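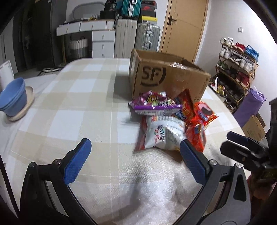
Repacked box fails the flat-lid check at the Nasico counter. Refused once, contents unchanged from the day it was accepted inbound. Reason given on the slip: "lid bulge, tape not seated." Carton is the original brown one with the SF logo on the front, and the clear tape along the upper front edge has not been stripped. Suspected causes at the time of opening were the old tape and the puffy white and silver bag with the red ends, in that order.

**Status:** open, then resolved, see last entry
**Category:** packing / outbound
**Opened by:** Dae-han Sun
**Destination:** Promberg
**Hold:** 72 hours from refusal, after which a new label is needed

**Expected:** flaps meet at the center line, gap 6 mm or less, tape lies flat over the seam and runs 70 mm down each end.

**Observed:** flaps meet at the ends and stand up in the middle. Tape holds for a few minutes, then lifts from the left flap. Pressing on the lid moves the bulge toward the short side. Nothing rattles.

**Constraints**

- Same carton. The Femulance order form has the outside dimensions on it and I don't want to redo the form.
- No opening of bags to let air out. All food has to arrive sealed.
- Nothing left out if it can be helped. The list was agreed with the family in Promberg.

### Log

**Entry 1.** Took everything out and put it back in the same order as before. Same bulge. Recorded only so that the fault is known to be repeatable.

**Entry 2.** Moved the puffy bags to the bottom with the flat packets over them. Worse. The bags act as a spring and push the whole stack up. After closing, the flap gap was well over the limit and I did not bother with tape.

**Entry 3.** Stood the flat packets on edge along the long side. Better at the front, no change at the back. One of the red packets has a stiff end seam that catches under the flap fold. Turning it seam down cleared that, and the gap came down on that side.

**Entry 4.** Checked the carton itself with nothing in it. The flaps close flat when it is empty, so the board is not warped. One flap has a second crease a little way in from the factory crease, presumably from the first time it was cut open. It folds on whichever crease it meets first. Flattened the second crease with the back of a spoon. Partial improvement.

**Entry 5.** Unpacked again on the dining table and sorted by shape this time: flat, round, soft. The roll in the clear wrapper, orange and pale pink, is the only piece that is a real cylinder. In every attempt so far it had ended up lying across the middle, under the seam. I had been treating it as filler.

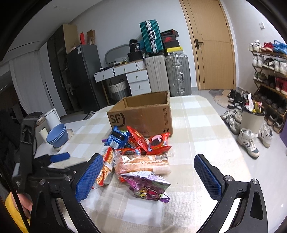
Nele Kleinschmidt wrote back that she had the same refusal on a tea parcel and that the tape was never the problem. Her advice was to fix the rigid pieces first, against a wall or in a corner, and let the bags take up whatever space remained. She also asked if the box had been closed overnight before going to the counter, as board that has been bent open for a while will not sit down right away. Last point from her: don't put new tape over old, the overlap makes a ridge and the counter reads it as lifting.

Reply to Nele: not closed overnight, no. It went from table to counter in under an hour. Will test both.

**Entry 6.** Roll placed lengthwise along the back wall, on the floor of the carton. Flat packets on edge in front of it, stiff seams down. Soft bags last, on their sides, with the serrated ends tucked toward the front - not folded over, the fold adds height. Flaps closed by hand with light pressure. Gap even along the full length and inside the limit.

**Entry 7.** Old tape peeled from the front edge. It took a thin layer of brown paper with it, cosmetic only. Closed the lid without tape and left it overnight with a 100-page catalog on top. In the morning the gap was unchanged and there was no spring when the catalog came off.

**Entry 8.** One new strip over the center seam, 72 mm from the ends down, slightly over the requirement. No second strip.

**Entry 9.** Accepted at the counter, 10 a.m. Clerk ran a ruler over the lid and asked for nothing else. The hold had not expired and the old label was reused.

**Cause:** cylinder under the seam, with the second flap crease contributing. Old tape was a minor factor at most.

**Left open:** the Hong parcel in October uses the same size of carton and has two rolls on the list. Dae-han to try both along the back wall before any bags go in. If they don't fit end to end, raise a new ticket instead of reopening this one.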